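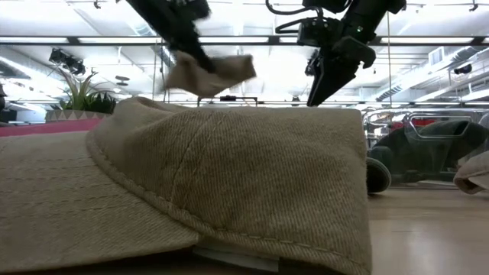

La gorra caqui y los dos brazos, uno de ellos en pleno movimiento.

1/ Abro hilo porque llevo toda la tarde enseñando a dos brazos robóticos a manejar gorras y tengo que contárselo a alguien. ¡Qué difícil es la tela, madre mía, y qué divertido!

2/ Para quien llegue nuevo: estamos con teleoperación. Yo muevo un par de mandos con las manos, los brazos negros me copian y se va grabando todo: articulaciones, pinzas, cámaras. Cada intento completo es un episodio. Con muchos episodios se entrena una política que luego intenta hacerlo sola.

3/ La tarea de este mes se llama Fostik (los nombres los pone Ailbhe Foley y no admite reclamaciones). Consiste en coger gorras y sombreros de la mesa y dejarlos recogidos en su sitio. Dicho así parece cosa de un rato, ja.

4/ Primer problema: una gorra no tiene por dónde cogerla. O sea, tiene mil sitios, y casi todos malos. Si pinzas la visera, la copa se va para donde quiere. Si pinzas la copa, se arruga y se escapa. Lo que mejor me funciona es buscar el borde, cerrar suave y levantar despacio.

5/ Segundo problema: yo. Con los mandos no siento la tela. Veo que la pinza se cierra, pero no noto si he cogido una capa, dos o ninguna. Los primeros episodios los hice casi aguantando la respiración – y se nota, van lentísimos y llenos de dudas.

6/ Y las dudas se aprenden, ojo. Si yo me quedo parado encima de la copa pensando qué hacer, el modelo también aprende a quedarse parado encima de la copa. Oisín Ó Dubhghaill me lo dijo el primer día y no le hice ni caso. Tenía toda la razón, Oisín, ya está, lo he puesto por escrito.

7/ Así que ahora ensayo el movimiento antes de darle a grabar. Dos o tres pasadas en vacío, decido qué mano va primero y solo entonces grabo. Me salen demostraciones mucho más limpias y encima acabo antes.

8/ Vista general del puesto, para los que preguntabais por el montaje:

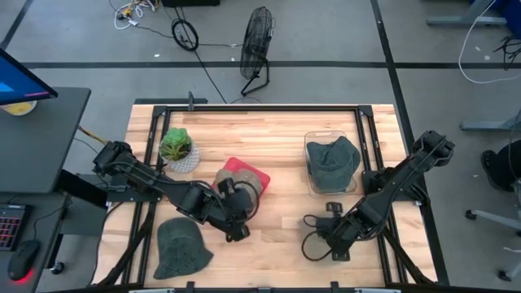

El puesto completo: estructura de perfil de aluminio negro, un brazo a cada lado y un gorro de pescador verde oscuro delante.

9/ La caja transparente del fondo a la derecha me trae de cabeza. Para la pinza es fácil entrar, pero el plástico transparente a las cámaras no les hace mucha gracia, con tanto reflejo de techo. Lo bueno es que si aprende con eso, con una caja opaca irá sobrado (o eso quiero creer).

10/ El gorro de pescador es mi favorito. Es blandísimo, cae distinto cada vez y te obliga a usar las dos manos de verdad: una sujeta el ala y la otra va a por la copa. Cuando sale bien es precioso de ver, de verdad, me he puesto a aplaudir yo solo.

11/ Números, que sé que os gustan: el objetivo son 900 episodios. Llevamos aproximadamente 200. En la lista de revisión, el episodio 199 tiene una estrellita porque hice el cambio de mano a la primera, sin parón ni temblor. Lo he visto ya más veces de las que debería.

12/ Me preguntan si borro los fallos. Depende. Si se me cae la gorra y la recupero con naturalidad, se queda, que ahí hay información buenísima sobre cómo salir de un lío. Si me enredo y acabo empujando tela sin sentido, fuera.

13/ También muevo las cosas entre episodios: giro la bandeja roja, cambio las gorras de sitio, las dejo boca arriba o boca abajo. Lo hago a mano y sin plantilla. En la versión anterior, Varkomov, lo colocábamos todo casi igual y la política se perdía en cuanto algo se desplazaba un poco.

14/ Truco tonto que me ha cambiado la vida: descansar cada 5 episodios. Soltar los mandos, mover las muñecas, mirar a lo lejos. Con las manos cansadas cierro la pinza antes de tiempo y luego toca repetir.

15/ Siguiente paso: pasarle esta tanda a la gente de Mansour, que lleva el entrenamiento, y probar la primera política en abril aquí mismo, en Curkberg. Estoy deseando soltar los mandos y ver qué hace con una gorra arrugada – me da igual si la primera vez la manda al suelo.

16/ Si alguien ha teleoperado con tela y tiene trucos para distinguir una capa de dos solo por cámara, que me escriba, ¡por favor! Mañana a las nueve sigo con las viseras.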